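August, early, coffee already cold

Slept badly again, too warm, and then of course the minute I decided to get up I could have slept for a year. So I got up and did the bedroom, because it was either that or the taxes, and the bedroom doesn't need my reading glasses.

I've been putting off the bedding question since we moved to the Grenano building. In the old apartment we had that huge closet and everything just went in there and I shut the door on it with my hip. No closet like that now! So whatever we own for the bed pretty much lives on the bed, and every morning I have to decide where it all goes.

Opened the windows first, then stripped everything off and shook it out over the back railing (sorry, downstairs). Put the rose sheet back on. I know, I know, it's a lot of roses. Big red and pink ones, and with that carved headboard behind them it looks like somebody's great-aunt is about to receive visitors. I love it. I had a plain gray set from Kudmont for two years and it made me feel like I was sleeping in an office. The roses cost me 800 with the pillowcases and I haven't been sorry once.

The headboard took forever. All those curly edges hold dust like you wouldn't believe, and I went at it with an old toothbrush until my wrist gave out. Didn't finish the left side. Tomorrow, maybe. The man at the Wivitz shop offered me 2,000 for it when we were moving and I was this close, standing there with the truck double parked, and I'm so glad I said no.

Then the paisley blanket, which I never know how to fold. It's too thick to fold! It just springs open again. So I rolled it up like a sleeping bag and laid it across the top where the pillows go, and that was that.

And the quilt goes at the foot, folded. I tried it the other way around for a while but the foot is better.
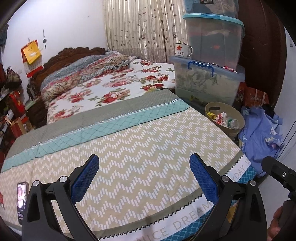
I got it for the chevrons, the soft greeny beige with the white zigzags, and only noticed the NICE DREAM lettering on the border once I had it home. Well, fine. I could use one. It still won't lie perfectly flat, there are creases I've smoothed with my hand every day this week, and I refuse to iron a quilt. I paid 350 for it and a person has to draw a line.

Done by 11, with a break for toast. Need to buy more Dow soap, and find out if the laundry place takes big blankets.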